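Sunday, January 29, 2023

Cold and grey, so I stayed in after lunch and put off the ironing. Wrote up my notes from the week instead. Karim Benmoussa wants two pages from me on whether any of this will be tidying a playroom by July, and I still don't know what to tell him.

The task is the animal guessing game. Pushing down a flap is nothing to a child of five. For the gripper it is a small, stiff target with another one close on either side, and the board is white on a white table, with white fingers in front of it. Shazia thinks we should have started with socks. I said socks were worse – they have no fixed shape, and at least a flap always turns on the same line. 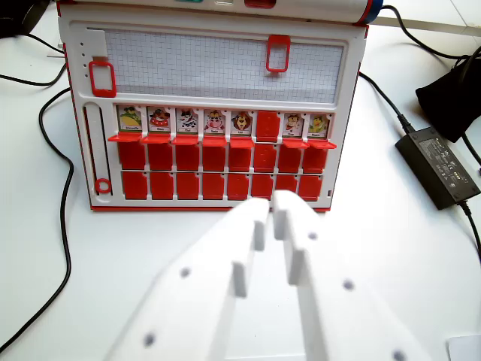

Same board, same table:

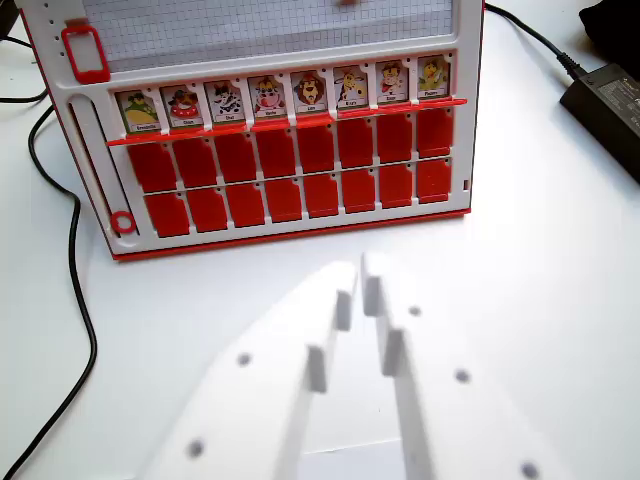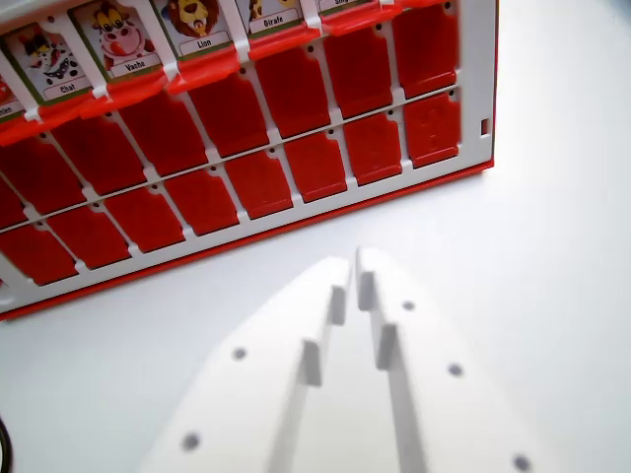

I asked for 100 goes at one flap before we try a whole row. Américo says 20 would tell us as much and he may be right. He has the patience for it, I don't. Nawal has been timing herself clearing up her boys' games at home, and it takes her about 2 minutes a box, lids included. That is the figure I would like to put in front of the people at Troltow when they talk about launch dates.

Nawal's mother asked me at dinner on Friday: can a machine put the toys away yet?

Some of them, if they are big, hard and always left in the same spot. A floor covered in mixed bits is still quicker done by hand, and I would not buy anything on the promise that it will change this year.

Wrote half a page for Karim and crossed most of it out. Must ring Othmane about the spare cable. Ironing still not done.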